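About Lemix

Lemix is a small school for people who want to learn to set tile, and to learn it well. We teach evening and weekend courses in a former print shop in Clerkside, and we have been at it long enough that some of our first students now send us their kids (we love this, by the way).

The school began with one bathroom. Cristóvão Sequeira had been a tile setter for 21 years when a neighbor asked if she could watch him redo her shower, and maybe hold the trowel for a bit. By the second afternoon she was cutting her own corner pieces, and by the end of the week two of her friends had turned up with notebooks. Cristóvão went home and told his wife he wanted to teach. That February he rented the front room of the print shop, built four practice walls out of backer board, and put a card in the window of the hardware store.

Eight people came to the first class. We still have the wall they made, and yes, the third row wanders!
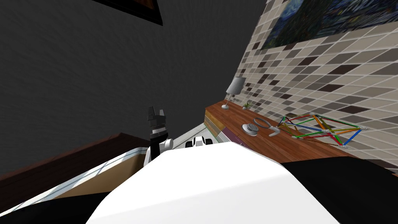 These days we run three levels. Basics is where almost everybody starts, even people who have done a backsplash or two at home. You learn to check a wall for flat, mix thinset to the right thickness, lay out from a center line and plan your cuts before you open a single box. Level two is floors and wet areas -- slopes, drains, waterproofing, all the things you really don't want to learn from a leak. Level three is patterns and repair, and it's the one our teachers fight over. Herringbone, borders, matching old grout, getting one cracked tile out without hurting the ones around it... there is always something new to puzzle over.

Classes stay small, and everyone gets a wall of their own. You build it, we look at it together, and then you take it down and build it again. People groan about that the first time. Then they see the second wall, and they get it.

We have 68 students enrolled this term, from high school seniors to retired bus drivers. Some want to go into the trade, and we are glad to introduce them to contractors we know and trust. Others just want a nicer kitchen. Both are welcome, and they tend to end up at the same table at break, arguing about grout colors.

The back half of the building is our tile library. It holds more than 130 sample boards, all made by students and teachers, with notes on the back about which grout was used and how it cleaned up. You don't have to be enrolled to come and look. Bring a paint chip or a cabinet door and spread things out on the long bench for as long as you like.

We also run Funden, our tool-lending shelf. Wet saws, levels, mixing paddles and knee pads go out for a week at a time to anyone who has finished Basics. Please rinse the buckets -- we can't say this often enough.

Page last updated 2018-04-23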